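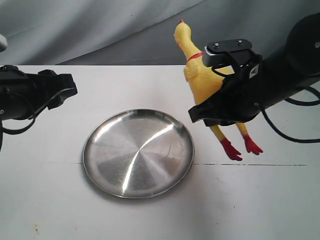 An empty steel plate.

The Potluck, One Year On

When we moved the Lornitz Street potluck to a bring-your-own-plate system last November, we were told it would save the building fund a fortune. The figures are in. We spent 309 dollars less on paper plates and roughly the same amount more on dish soap, so the fund is holding steady and everybody's hands are very clean.

Turnout is up, which we put down to the mild spring and to the Turcotte Avenue people finding out there is pie. They are welcome. They might consider bringing something other than chips, of which we took in enough last month to insulate the hall.

A few reminders. Put your name on the bottom of your plate with tape or nail polish. We are holding 2 plates marked "MINE" and would like to hear from both owners. Casseroles go on the long table, desserts on the short one, and the Jell-O with carrots in it can go wherever its maker feels is right.

The hall sink drains slowly. We have reported it to Plurnow Plumbing, who have reported back that it drains slowly. Until that conversation moves along, please scrape before you rinse.

Leftovers are first come, first served after eight o'clock. Standing beside the lasagna from seven-thirty on with an open container is not against the rules, but we have all noticed.
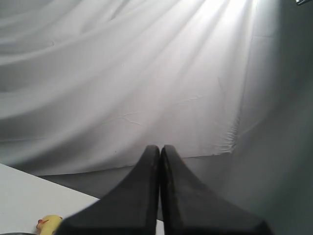 Next Month's Sign-Up

The sheet is on the corkboard by the coat rack. Main dishes are short and chips are full.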